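Pirketti (television series)

Reading time: 4 min

Pirketti is a television drama series produced by Cesside for a group of public and commercial broadcasters. It is set in a fictional harbour town of the same name and follows the staff of a small cleaning and property firm, Hlongwane, whose work gives them keys to most of the houses and offices in the town. The first series consists of five episodes. A second, of three longer episodes, was ordered before the first had finished its run.

Development

The project began as a proposal for a single film. Cesside had bought an option on an unproduced stage play, in which three cleaners spend one night in the offices of a bankrupt shipping company, and intended to adapt it without large changes. During script development the company decided that the play's secondary characters could carry stories of their own, and the material was rewritten as a serial. The original night in the shipping office survives as the whole of the third episode and is the only part of the series to follow the play closely.

Funding was assembled in stages. The first broadcaster to commit asked for a contained drama that could be made on a modest budget, and the writers kept to a small number of interiors for that reason. A later investor, the distribution company Sotik, took the rights outside the home territory and paid for a longer shoot on the coast. The additional money also allowed the production to record an original score with a full string section, which had not been planned.

Plot

The story opens with the death of the firm's founder, who leaves no will and a set of accounts that do not agree with one another. His daughter returns to the town to close the business. She finds that several clients have been paying for visits that never took place, and that the payments have been recorded under the address of a house which was demolished years earlier.

The following episodes each centre on one client. The investigation into the missing visits is continued through all of them, although it is given little time in the second episode, which is largely concerned with a dispute over a tenancy. The final episode returns to the demolished house and reveals who had been living there. The fate of the firm itself is left open and is taken up at the start of the second series.

Production

Principal photography for the first series began in October and was divided between studio sets and locations along the coast. The harbour front was assembled from two separate towns, with the fish market in one and the promenade in the other. Interiors for the firm's premises were built in a former printing works, where the production also kept its workshops and costume store.

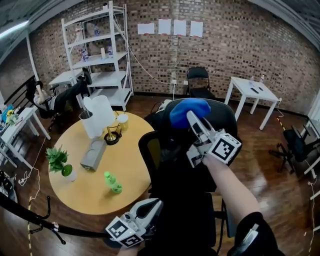 A brick-walled room with a round table and a black office chair.

The series was shot with a small crew and, for most scenes, two cameras. The directors favoured long takes, and rehearsals were held on the sets for several days before each block of filming. Much of the cleaning work shown on screen was carried out by the cast, who received instruction from a working contractor before the shoot. Sound was recorded live wherever possible — the noise of vacuum cleaners and floor polishers was treated by the sound department as part of the score, and some of it was kept in the final mix under the music.

Broadcast and distribution

The first series was shown weekly in its home territory and was made available in full on the broadcaster's streaming service after the second episode. Sotik sold it to several other markets, in most cases with subtitles. A shortened version, in which the five episodes were edited into three, was prepared for channels with longer evening slots. The shortened version omits most of the tenancy story and was not approved by the writers, whose objection is noted in the closing credits.

Reception

Reviews were generally favourable. Critics praised the performances and the attention given to ordinary work, and several singled out the third episode. Less favourable notices found the central mystery slow and considered its solution too dependent on a conversation reported by a minor character. The decision to leave the firm's future unresolved also drew complaints from viewers, some of whom had understood the series to be complete.

Second series

The second series takes place two years after the first and moves part of the action inland. The broadcaster has confirmed that the first episode will be shown on 17 Aug 2026. Most of the principal cast return, and the premises of Hlongwane are replaced in the story by a rented unit behind the railway station. Cesside has stated that no third series is in development.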